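Soft Toy Storage and Sorting in Shared Play Spaces
Term project report, Hinham
Group members: Zhenhua Ye, Hanyu Fu, Xiuying Jiang
Advisor: Aiguo Qian

1. Background

Play centers often keep soft toys in one deep bin. Small children empty the bin to reach one toy, and staff refill it at closing. Our project compared deep bins with open racks at the Allura play center in March. We wanted to know which one made cleanup shorter and which one parents preferred.

An open rack with three tiers keeps most toys in view, and toys of one color can share a tier.
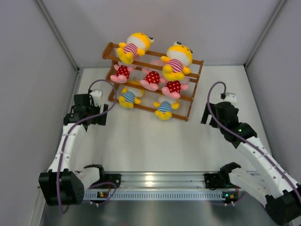
2. Method

We gave a short paper survey to parents at the front desk. We handed out 390 forms and got 300 back. Cleanup was timed with a phone by Yuxi Yu, who works the late shift — she started the clock when the last family left the room.

The bin was used for the first 10 sessions and the rack for the next 10. Toys were not washed or replaced between the two parts of the study.

3. Results

Cleanup with the rack took longer at first. Staff were still deciding where each toy went. By the last few sessions the times were close to those for the bin. Parents mostly chose the rack, and many wrote that their child could find a toy without help.

Clothing patterns were more useful for sorting than we expected. Two yellow toys can be hard to tell apart by color alone, but a striped shirt is easy to name to a child.

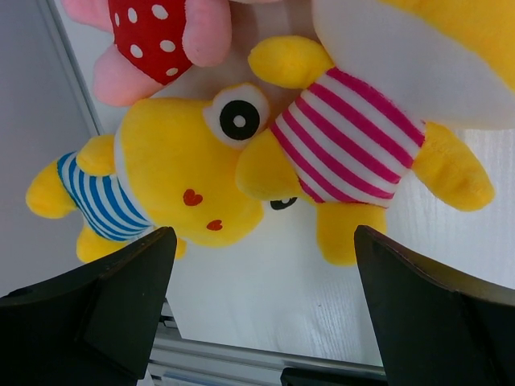

Page 4

4. Limits

We studied one center only. The forms did not ask for the child's age, so we could not compare age groups. A second visit to the Kerum branch was planned but did not fit the term schedule.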